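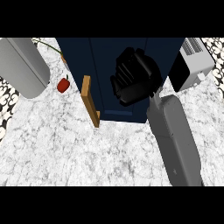 Render: Lenham Kitchens gallery

Can my contractor force arbitration over a $3,413 deposit?
Posted in March by gravelpit, Contract Disputes board

gravelpit
Wosow took my deposit and then went quiet. Page 7 of the contract says disputes go to "binding arbitration before a single arbitrator." Filing fee is $1,000. Do I have to play along?

oldbriefcase
Probably, but read it again. A lot of these clauses carve out small claims. If yours does, file there and keep your thousand.

noh_fan8
Disagree. Just sue. They won't pay a lawyer to enforce a clause over a deposit that size.

oldbriefcase
They might, and then you've paid two filing fees to learn what page 7 says. I did this with Cistenon. It took 8 months and I became very familiar with one hallway.

noh_fan8
So you lost?

oldbriefcase
I won almost all of it. I still don't recommend the hallway.

gravelpit
Found a carve-out on the back - "claims within small claims limits excepted." In gray type, naturally. Sending a demand letter first.

noh_fan8
I maintain I was spiritually correct.

Related threads
Mediator wants to split the difference, I don't
Who pays if the arbitrator cancels?
Demand letter came back unopened

Contact | Copyright Noh Legal Boards | Back to top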